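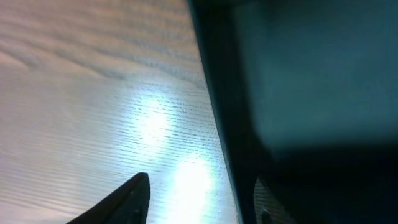
Surface Wear of Clear Coatings on Library Study Tables
Materials Laboratory II, Project Report
Hunesbridge Technical College
12 October 2018

1. Background

The college library replaced its study tables in August. Two water-based clear coatings were under consideration for the next order: Fodeck, a one-part acrylic, and Visser, a two-part polyurethane. The supplier's data sheets list hardness but give no abrasion results, so the two products could not be compared on paper. This project measured loss of gloss and loss of mass under a fixed number of rubbing cycles.

2. Samples

Panels were cut from one board of beech, 200 mm long and 90 mm wide. Ten panels were prepared, five for each coating. All were sanded to 240 grit, wiped with a damp cloth and left overnight. Two coats were applied by foam roller, with light sanding between coats. Panels cured for 10 days on a rack in the laboratory. Room humidity was not controlled.

3. Method

Gloss was read at 60 degrees at three points on each panel, along the grain, before and after abrasion. Panels were weighed on the analytical balance at the same stages. Abrasion was done on the Gokutance linear rubbing tester with a felt pad and a fixed load. Each panel received 777 cycles, the most that fit in one laboratory period after setup. The pad was changed for every panel.

4. Results

Mean gloss on the Fodeck panels fell from 41 to 29 units. On the Visser panels it fell from 44 to 39. Mass loss was 18 mg and 7 mg respectively. One Fodeck panel was left out of the averages after the clamp slipped and scored the coating near one end.

Readings taken across the grain were lower than those along it on every panel checked. These are not included in the means.

5. Sources of error

Film thickness was not measured. The Visser coating went on heavier, and part of the difference may come from this. The felt pad also picked up dust during the first runs.

6. Further work

Repeat with measured film thickness and add a hot-cup test. Raw readings are in Appendix A.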